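Clellum releases Lumbao 8, a motion planner that admits when it doesn't know

TELTHAM, May – Clellum today releases Lumbao 8, the latest version of its planning and control software for robot arms. It is faster than the last one, as every press release about software is obliged to say. It also stops more often, and we are rather proud of that part.

Earlier versions of Lumbao took a confident view of the world. Given a patchy picture of a part, the planner would fill in the gaps, draw a path and set off. Most of the time the guess was good. The rest of the time our customers wrote to us, some of them at length.

Lumbao 8 keeps a running score of how well it can make out each surface near the gripper. Where the score is low, the planner asks for a second look from another angle before it closes the fingers. If the second look doesn't help, it waits and puts a plain sentence on the operator's screen. We have rewritten all 278 of those sentences. The old message "Error: state invalid (state)" has been retired after long service.

Work on the release was done at our Teltham workshop, mostly on a bench with a green cloth clamped over it and a white table alongside. Shiny table tops are hard on depth estimates, and window light makes them harder, so the white one earned its keep. The test set grew to 867 recorded grasps, and every change to the planner now has to get through all of them overnight before it is merged. This has improved the software and made mornings tenser.
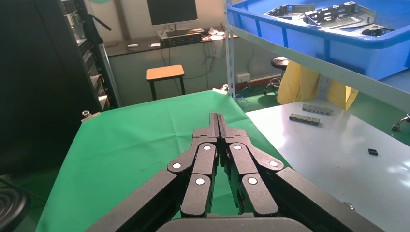 Lolletti, which has been running the beta since the winter, reports that its operators were wary of the pauses for the first fortnight and then stopped mentioning them. The firm would still like the second look to be quicker, and has asked twice whether the warning chime can be switched off. It can, under Settings, Sounds, and the chime is now off by default.

Other changes in this release:

Path planning for two-finger grippers now takes in the full width of the linkages as they open, where it used to consider only the tips.

Wrist camera calibration takes around 300 seconds, down from most of a lunch break.

Recorded runs can be replayed step by step next to the planner's own notes, so that an argument over what the arm thought it was doing can be settled at a desk.

The configuration file is checked when it is loaded. Misspelt settings used to be ignored in silence – they are now reported, with the line number and a suggested spelling.

Lumbao 8 is free to existing licence holders and installs over version 7. Saved tasks will carry across, apart from those built with the old scripting panel, which need to be opened and saved once in the new editor. The panel itself has been removed. We know that two sites were fond of it and have written to both.

A trial version and the full release notes can be had from the Clellum website. The notes are long and include a list of known faults, the oldest of which concerns the print dialogue.

About Clellum

Clellum writes planning, perception and control software for robot arms. It is based in Teltham. Press enquiries should go to the Teltham office, which answers the telephone until 5 pm.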